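Collura Sidumo Long-Travel Shock Kit

Fits: Allanow two-seat side-by-sides with the 100 hp engine
Last updated: February 13, 2024

The factory shocks on the Allanow are perfectly good shocks, provided you drive to the letterbox and back. Take one across a dry creek bed at any speed and you'll learn where your kidneys are. The Sidumo kit adds 2 inches of travel at the front and swaps the mystery-meat factory springs for a dual-rate pair you can tune without taking up swearing as a hobby.

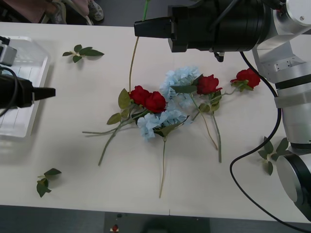 Compression has 23 clicks of adjustment. Most owners will use four of them, then tell everyone at camp they're running it on 13. Start in the middle, drive something you know well, and change one end at a time. Rebound is set with the red knob at the bottom, where the mud lives, so give it a rinse before you go twisting it.

In the box
Front and rear shocks, assembled and charged
Dual-rate springs, fitted
Spanner for preload collars
Bushings and sleeves
Stickers (no measurable gain)

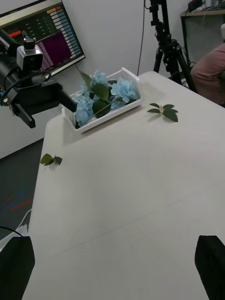

Light-blue hydrangea-like artificial flowers in a white tray.

Fitting
Allow an afternoon and a decent jack. The rear lower bolts on the Allanow go in from the back, and Brennan skid plates need to come off first. If yours has done a season of beach work, soak those bolts overnight. Recheck every bolt after your first proper ride.

Servicing
Fresh oil and seals every September if you race, every second September if you only talk about it. Seal kits are sold separately. Bent shafts are not covered by warranty, however small you say the jump was.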